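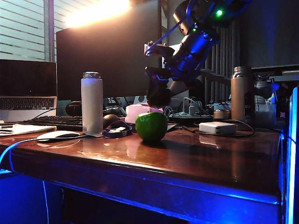
Why a desk?

Print this page | E-mail this page

Hi, I'm Marisol Lyons, and I run Wamthorpe. We're a small desk refinishing school, and by school I mean a long workshop with good windows, a coffee corner and benches you can lean on without worrying. People bring in an old desk (or buy one of ours) and spend 18 evenings learning to strip it, mend it and finish it. Then they take it home and cover it with stuff, just like I do!

I love seeing a shiny reddish-brown top with real life on it. A laptop, the mouse, a tall white bottle, a bronze-colored thermos at the other end, tissues, a power strip with its tangle of white cables. And a green apple right in the middle, with its reflection in the polish underneath. If you can see your lunch in the desk, I'm happy.

I didn't come to this from furniture at all. I did payroll for years at a desk with a sticky drawer and a ring from every cup I'd ever owned, and one July I dragged it out to the driveway and took a scraper to it. I ruined it. Big pale gouges all over the top, and one leg I glued on slightly crooked. I still have that desk, it's in the hallway here with the sign-in sheet on it, and new students seem to relax when I tell them whose work it is.

Who teaches

Mostly me for the finishing, and Apostolos Tsakiris for everything to do with joints, drawers and legs. Apostolos trained as a cabinetmaker and he is a much more patient person than I am. If your drawer sticks, he'll have you plane off one shaving, try it, plane off another, try it again. I'd have gone at it with the belt sander, which is why he gets the drawers.

What we do all evening

The first few weeks are cleaning and stripping. It's messy and it smells, so wear something you don't love. After that come repairs, then color, then the top coats, which take up the whole last stretch of the course. You put on a thin coat, let it dry for the week, rub it back and put on another. Students always want to rush this bit (so did I) and we always say no.

Groups are small. There are 4 big benches, one desk to a bench, and two people can share a desk if they get along. We've had sisters, neighbors, and a father and son who argued about brown for three weeks.

Living with a shiny top

I get a lot of e-mails about this, so I'll put it on the page. Dust with a soft cloth, barely damp, and dry it right after. Lift the keyboard when you clean, don't slide it. Put felt under anything metal that lives there all the time. Stand your bottle on a coaster if it sweats. And please coil the cords up once in a while, crumbs get in there like you wouldn't believe.

For deeper scratches, bring the desk back. Former students can use a bench on open nights for free, and there's usually somebody around who'll help carry.

Finding us

We're in the old Plemen building, up the ramp at the side. The front door sticks (yes, I know, Apostolos has a list). Come by on an open night and have a look around before you sign up, and bring a photo of your desk if you've got one. I'm nosy and I'd love to see it.

Marisol

Print this page | E-mail this page
Last updated: April 3, 2018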